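4.3 Working Practice at the Tabletop Cell

This section applies to every cell commissioned under the Drarura site rules. Read it before enabling the arm.

1. Confirm that the operator is listed on the cell access sheet.

2. Clear the work surface of tools, paper and drinks. Trays and parts needed for the current task may remain.

3. Check that arm cables hang freely and cannot catch on the gripper at full reach.

4. Test the emergency stop. The arm must not move again until the stop is released and the fault is reset by hand.

5. Set the speed limit. During teaching, the arm may move at up to 200 mm per second.

CAUTION: Do not place a hand between the gripper fingers while the arm is enabled, even when it is standing still.

6. Run the first cycle with one hand on the enabling switch. Stop at once if the gripper touches the side of a tray.

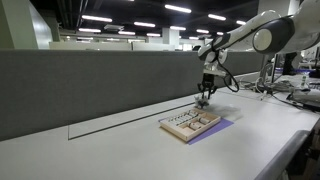

7. Record the result on Form 62. Faults are to be entered before the next cycle is started.

NOTE: Changes to the gripper, tray or mounting plate require a new risk assessment. Requests go to Lakshmi Shetty, Cell Safety. Work may resume when the signed copy is returned.

Forms are kept for 36 months. For shutdown and lockout, see Section 4.4.

Approved by Lavanya Rai, August 2023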